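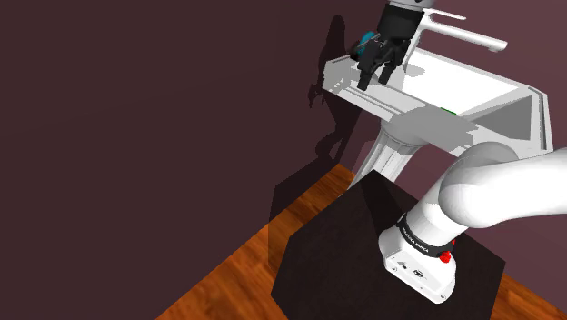
Our after-school robotics club at Prunau has finally settled on its project for the simulation challenge, and I've been promising a proper thread for ages, so put the kettle on. The kids are teaching a simulated arm to tidy up a bathroom. That's our virtual Franka Emika up on its black table, with the gripper over the left end of the basin and the little teal thing we've all become far too fond of. The maroon walls have grown on me, I must say.

Home Explore Notifications Messages Bookmarks Profile More

For anyone new, the team is called Ketitari (the students picked it, I've asked what it means and got a different answer each time). We meet in the old sewing room after classes, with whichever laptops have charge. I teach maths. I am learning the robot side about a fortnight ahead of the kids, and some weeks it's more like an afternoon.

The task sounds very small when you say it out loud. Pick up an object near a sink, move it across, let go of it in the right place. My lot laughed when they read the sheet, because any toddler can do it. Then they spent a whole session trying to get the hand to come down without clipping the tap, and the laughing stopped for a bit!

A round of testing is 36 attempts with the starting positions shuffled a little each time. We log every one in a shared spreadsheet, with a column for what went wrong, and that column has become the best reading in the school. "Pushed it in the basin." "Grabbed air, very confidently." "Let go early, no idea why, see Margaux."

Margaux Besson, by the way, is our grad student mentor and I would like to keep her forever. She joins by video and she has this lovely way of answering a question with another question until the student works it out and thinks it was their own idea. Which it was, I suppose. I've started doing it in algebra and they're on to me already.

Something I hadn't expected was how much the kids would argue over shadows. One of our Year 10s noticed the arm throws a shadow across the front of the sink, right near the small green bit on the rim, and asked whether the camera input would read that patch as a different colour. Terrific question. We lost the rest of the session to it, moving the light and running the lot again, and I regret nothing.

We still don't have a tidy answer for her. Two of the lighting set-ups came out worse and one came out a touch better, but we changed the gripper speed in the same week (my fault, I got excited) so we can't say which did it. There's now a sign on the door reading ONE THING AT A TIME, in my handwriting, aimed mostly at me.

Dorian Coste from the college down the road lent us time on their good computer, and what a difference. On our laptops we'd get through 500 practice runs if we left them going overnight and the school didn't switch the power off. On his we did nearly 1000 before the kids had finished their biscuits. They stood behind him and cheered at a progress bar.

A word on Hellness, because I keep being asked. Yes, it's the name of the other team in our region, yes, they're very good, and no, there's no feud. Their coach and I swap notes. They've gone for a completely different approach to the grip, coming in from the side, and my students would very much like to know how it handles the tap. (So would I.)

Parents have asked if we'll ever get to use a real arm. I'd love that, but it's a lot of money and a lot of safety paperwork for a club our size. For now the simulated one can bang into the sink as often as it likes and all we have to do is press reset. Renaud in the science office has offered us a bench if the day ever comes, and I've got that in writing.

Our next write-up is due 09/10/2021 and the students are drafting it themselves. I've seen the introduction. It has the word "robust" in it far too many times and a very honest section on everything that didn't work, and I'm awfully proud of it. If you've coached a team through one of these and have tips on keeping a report short, please send them my way, as you can probably tell I'm not the person to ask.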